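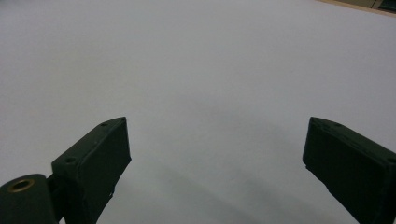
Why did the hand-held gripper keep logging itself as closed when its fingers were open?
A screw on the width sensor's mount had worked loose, so the sensor stopped following the fingers and carried on sending the last value it had. The log took that stale value at face value.

Drurnelora bench gallery: the stuck width fault
Posted Jun 21, 2022 by Po-yen Kwan

Welcome back to the bench pages! This one is all about a fault, and I have to say I've enjoyed it far more than the smooth weeks. Drurnelora is our hand-held gripper project at Desmont: you squeeze, the fingers close, and the log keeps the finger width the whole way through so that the arm can copy the movement later. Lovely when it works. For 239 recordings it didn't, and we only noticed when the arm at Koskela played one back and closed its fingers hard on thin air, then tried to set down a cup it had never picked up. Great noise. Nothing broken and no fingers pinched (the human sort, I mean), but the arm stayed switched off until we knew why.

On the bench

Open fingers over a plain white surface, with nothing between them. Look down in the bottom left corner for the brass-coloured ring in the joint, my favourite bit of the whole tool.

Notes to go with it

The bad value was 4 mm, every time, right down the file. A real hand wobbles a bit even when it's trying to keep still, so a perfectly flat line should have set off bells much sooner. It does now! The logger beeps if the width hasn't changed at all for 61 readings while the tool is moving.

My first guess was the cable, and I swapped it twice before Brinen, who look after our sensors, suggested wiggling the mount. It moved. I whooped, then went to find a screwdriver.

The repair is a dab of thread lock and a painted line across the screw head, so you can see at a glance if it has turned. We've opened and shut the tool 3000 times since then and the line hasn't shifted.

If you're using one of these tools yourself, open and close it fully before each session and watch the number on the screen go up and down with it. If the number sits still, stop there, and please don't send that session to the arm.

The affected recordings have been pulled from the shared folder. I'll put up more from the bench in October, once the new mounts are on.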